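Hats Off the Hook

Syafiqah Tambunan sells headwear from a narrow shop in Grastmont, and most of her stock is soft. Caps, hoods, padded bonnets with straps that tie under the chin. In the first winter she hung everything on pegs, and by March the crowns had gone pointed.

"A hat on a peg takes the shape of the peg," she says. "People tried them on and put them straight back."

She now keeps 32 pieces on display and stores the rest flat in drawers, with tissue in the crowns. The display pieces go on stands, and she has tried most of the ones on sale. Solid blocks hold a shape well but take up a whole shelf. The Furik stand, at 18 pounds, is a plain ring on a short stem and suits stiff brims. For soft things she prefers a thin wire ring that sits low on the table, with the crown rounded out by hand and the straps left to hang in front.

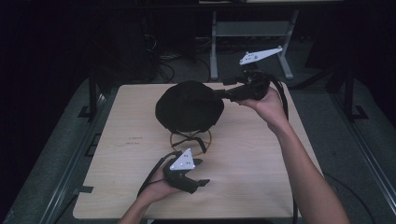
Can a soft hat stay on a ring all year?
It's better to move it every few weeks. Fabric left in one position will crease where it meets the wire, and the top gathers dust. Brush it, turn it a little and put it back.

Black is the hardest colour to show, Tambunan says. It hides its own folds, so she puts it on pale wood near the window — never on the dark shelving at the back, which came with the shop.

Straps need a decision too. Tucked inside, they make a lump in the crown. Left loose, they tell the customer how the thing fastens.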